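A morning at the Ommont open house in Dastport

I have wanted to get inside Ommont's building in Dastport ever since they started putting out short write-ups of their kitchen work, so when the August open house came up I signed up the same evening. It was a great morning and I'd go back tomorrow.

The company rents a former boat supply store near the harbor. They have laid out one end of it like an apartment, and this is where the robots get their lessons. Or, more exactly, where people steer the robots through everyday jobs so that a learning system has something to learn from. Each try is recorded from start to finish with the camera views and the arm positions together. They call one of these an episode, and the project all of them go into is called Lencho.

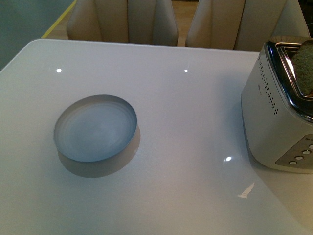 Our guide was Hatem Saber, who runs the collection floor and talks fast, which suited me fine because we only had an hour with him. The goal for the table we stopped at was 3000 episodes, and they had 2000 in the bag when I visited. The job is the last part of making breakfast: get the toast out and put it on something. I would have guessed that a slice of bread was the hard part, but Hatem kept pointing us to the tabletop. It's glossy white, and the ceiling lights show up in it as bright spots, right there between the metal dish and the toaster. A person looks straight past them. A system that has only ever seen dull tables may not, so he wants plenty of shine in the set, and plenty of dull tables too (those are at the other end of the room, and a lot less fun to look at).

We then got to talk with the operators, which was my favorite part. They work in short shifts with a long break between them, and a new person practices for 12 hours before anything they do is kept. One of them told me that the trick is to stop being clever. If you find a neat little shortcut with the wrist, you want to use it every time, and then the system sees the same move over and over. So the screen beside them gives a new starting point for each episode, and they have to take it from there.
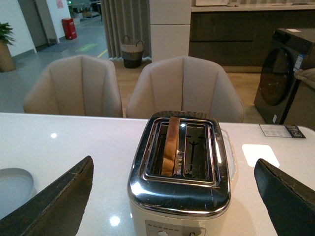
Bad tries are not thrown away, either. I asked about this twice because it surprised me! An episode where the toast gets dropped is tagged and goes into its own pile, and if the operator manages to recover from a slip, that one is prized. Ommont has 700 of those recoveries across all its tasks and would love a lot more. You can't really plan them, Hatem said, and when people try to slip on purpose it looks like acting.

The tagging happens in a tool they wrote themselves, named Omby. We each got a turn at it. You watch an episode, mark where the reach begins, where the grip closes and where the thing is let go, then type one plain sentence saying what was done. I was slow. My grip marks were late nearly every time, and the woman next to me was finished with her batch before I had found the pause key.
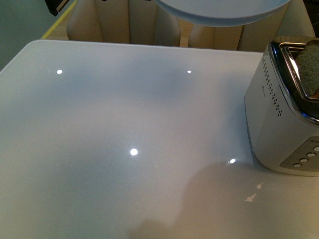 After the tagging there was coffee and a question session. Someone asked how they know when a task has enough episodes, and I liked that Hatem didn't dress up his reply: they train on what they have, try it on a table it hasn't seen, and look at where it goes wrong. Then they collect more of that. The number on the wall is a guess they made at the start, and it has been moved before.

I also asked whether a system trained on one toaster can cope with another. Sometimes, he said, and the levers and slots are different enough that they keep a shelf of secondhand ones to swap in. I got to see the shelf. My grandmother's model was on it!

If you go, take the harbor bus and get off at the fish market, then walk back along the water. The parking lot was full by nine. Wear shoes you can stand in, and ask for a turn on Omby early, because there are only a few seats and the line gets long after the coffee comes out.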